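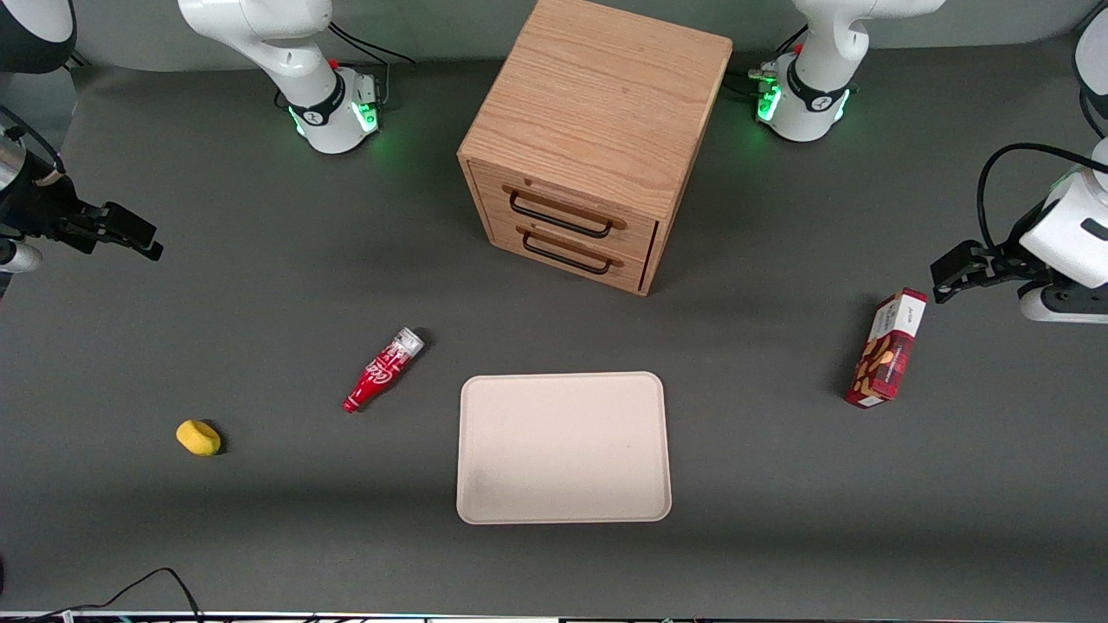 3.2 Tool lists and the tools really used

Repair guides for small electronics usually start with a list of tools. In our earlier reading we noticed that this list often does not agree with the steps which follow it. A reader may buy a driver that is never needed, or may open the device and find in step nine that one more bit is missing. In this section we describe how we measured this difference.

We collected 1,762 guides from the public repair archive Edeck. Guides without any list were removed, and also guides shorter than five steps. From the rest we took a sample of 547 guides for laptops, handheld radios and game controllers. For each guide we wrote down every tool in the list and every tool named in the steps. Two readers did this work separately, and the cases where they disagreed were discussed until one reading was accepted.

A tool was counted as "listed but unused" when no step names it and no step removes a fastener which requires it. The second condition is important. Many authors write only "remove the screws", and the reader must look at the list to know the size. The fastener sizes were taken from the Brimon parts tables where these exist.
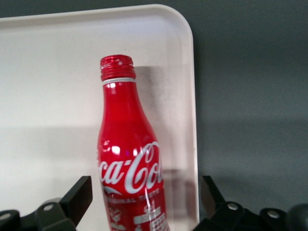
Figure 2. Red aluminum bottle with the Coca-Cola script, standing upright on a white tray.

Small Torx drivers were the tools most often listed but unused. We think there are two reasons for this. First, authors copy the list from the guide of an older model and do not correct it later. Second, some guides were divided into parts, and the list stayed with the first part while the steps moved to another one. The Draltholm guides show the second problem clearly: in 14 of them the battery steps were moved, but the driver for the battery screws is still in the first list.

Missing tools were less common than unused ones, but they cause more trouble for the reader. The tool most often missing was a plain plastic opening pick. Possibly the authors consider it too simple to mention. The Meléndez method, which builds the list automatically from the steps, would not find these cases, as the steps also do not name the pick.

Shares 14 | Comments 2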